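I drove out to Goltdale in February for the Stutero open day, mostly because I wanted to see how they keep a pick and place cell going once the sales people have gone home. I do maintenance on packaging lines, so shiny demos don't do much for me. Setup and upkeep, that's my thing!

They had the real cell at the back of the hall (more on that in a minute), but the first stop was a screen with the simulated version, where they try out a layout before they touch any bolts. The table, the board with its grid of holes, the shelves behind, it's all modeled, and you can swing the view any way you like. I must have hogged the mouse for ten minutes.

Simulated cell: two-finger gripper at the small square part, blue outline marked on the board.

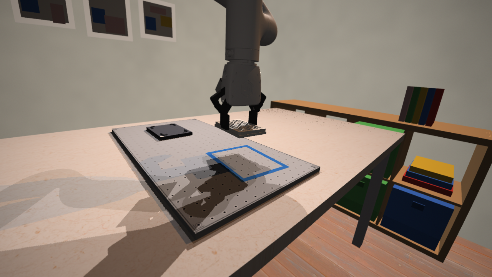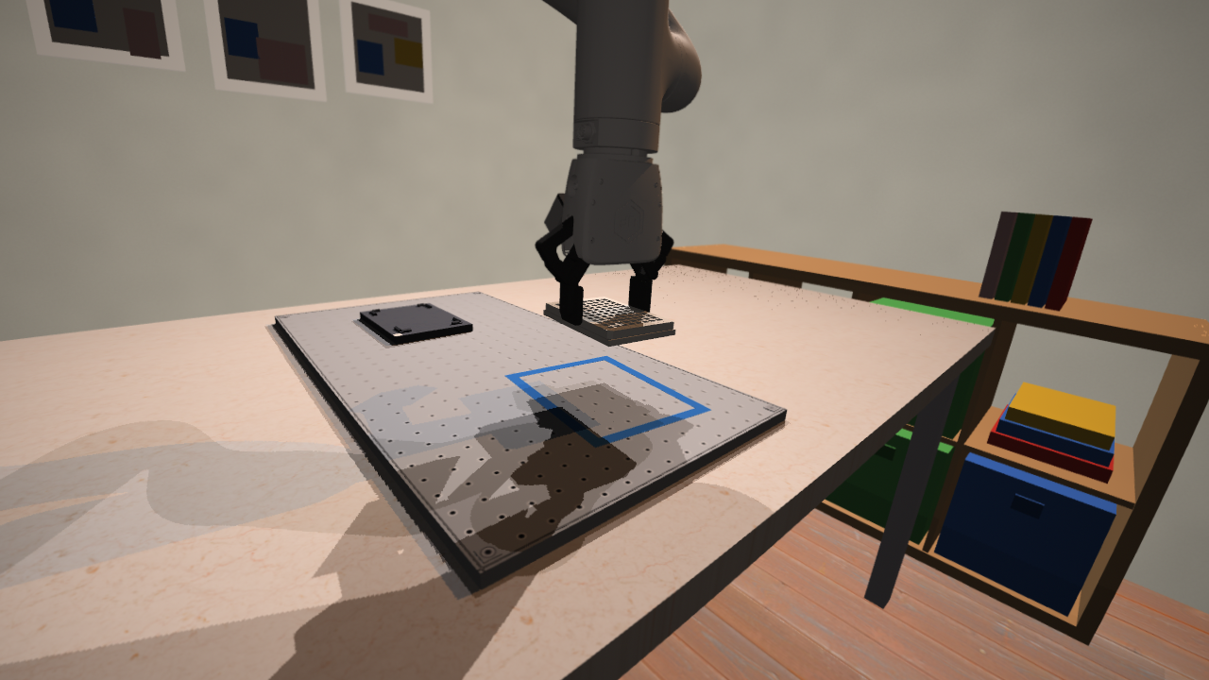 Then we got to the hardware, and I finally got to ask my boring questions. Their routine is pretty simple. Every 300 hours they pull the fingers, wipe down the linkages and check the play with a feeler gauge. If one fingertip is worn they change both, and they keep 3 pairs in a drawer right at the cell, which I'm stealing for our shop. The board is held down by 16 screws and they put a paint stripe across each one, so you can spot a loose one from the aisle. Cheap trick, works great.

Re-teaching the drop position after a finger change was the part I'd been waiting for. They jog the arm down slow, set the height with a shim, save it, then run the whole thing in the Lytvynenko software before letting it go at full speed. Ours takes half a shift, and we still end up nudging it the next morning. I asked for a copy of their checklist and got one, coffee ring and all.

Lunch was sandwiches and they ran out early, so eat first if you go. The Hikthorpe plant has its own open day in the spring and I've already put my name down.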